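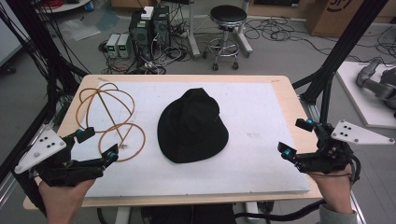
A black bucket hat and a wire ball on the table.

How Does Music Get Inside a Record?

Kids' page, Flinbridge Sound Club

OK so. Records. Big flat round things, usually black. Your grandparents probably had a shelf of them. Maybe you do too. No screen, no wifi, no chips inside. And still, music comes out. How?

Start with sound. Sound is wiggling air. Bang a drum, the drum skin wiggles, the air next to it wiggles, and then your ear drum gets a wiggle as well. Loud sound, big wiggle. High squeaky sound, very fast wiggle. Put your fingers on your throat and hum. Feel that? Wiggles.

A record is a way of keeping those wiggles. Drawn in plastic, sort of.

The groove

Look at a record up close, under a lamp. Lots of thin lines, right? Trick question. It's one line. One long groove on each side, starting at the outside and curling in toward the middle like a snail shell. (Most records anyway. A few sneaky ones have two grooves side by side, so you get a different song depending on where the needle lands!)

Under a microscope the groove isn't smooth. It's got bends and bumps all the way along. Those are the wiggles. Quiet part of the song, gentle bends. Loud part, big swervy ones.

The needle

Its proper name is the stylus. Tiny hard tip, often made from diamond. Yes, real diamond, but don't get excited, it's smaller then a grain of rice.

The record spins. The stylus sits in the groove and gets shoved side to side and up and down. Fast. Those little shoves get turned into electricity, using a magnet and some very thin wire. Then an amplifier makes the electricity stronger. Then the speaker wiggles. Then the air. Then you. Done!
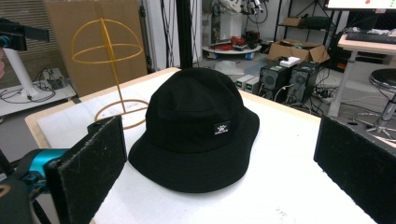 Black is the color most people think of when you say "record," but the plastic doesn't start out that way. It's called vinyl, and on its own it's kind of see-through. Factories mix in color. Black is the usual one, and there are two sorts of black you'll hear record fans go on about: shiny and matte. The record itself is shiny. The sleeve might be matte, so the light doesn't bounce off it much, same as the cloth of the black hat in the picture. And you know how that hat has a small label on the front, with white letters on black? Sleeves do that too sometimes. Tiny white words on a big black square, very mysterious, very hard to read in the store.

How they make them

First somebody cuts the groove into a smooth disc with a special lathe. That disc gets coated in metal. Peel the metal off and you've got a backward copy, with ridges where the grooves were. It's called a stamper.

Next, a warm blob of vinyl goes in a press. Factory people call the blob a puck or a biscuit. Do not eat it. Stamper on top, stamper on the bottom, paper labels in the middle, SQUASH. Trim the edge. Cool it down. Record.

When the Trudeck band made their first one, Ovex, they only had 50 pressed. The next one, Eren, 2000. Same song on side A! Same stamper method too, just a whole lot more squashing.

Sizes

The big ones are 12 inches across. Those are usually albums. Smaller ones hold less music, often just one song a side, and a lot of them need to spin faster. Play one at the wrong speed and the singer turns into a chipmunk or a sleepy giant. Try it. Ask first.

Try this

Stuff you need: a sheet of paper, tape, a sewing pin, an old scratched record that no one wants (ASK), a record player, a grown up.

Roll the paper into a cone. Tape it. Grown up pokes the pin through the pointy end so it sticks out a bit. Spin the record. Hold the cone very lightly and let the pin rest in the groove. Listen close.

Music! Faint and scratchy, no speaker at all. The paper is doing the wiggling.

Don't use a good record, the pin will wreck it.

Best for ages 6 and up. Next month, in August, we do tape, so bring a cassete if you've got one.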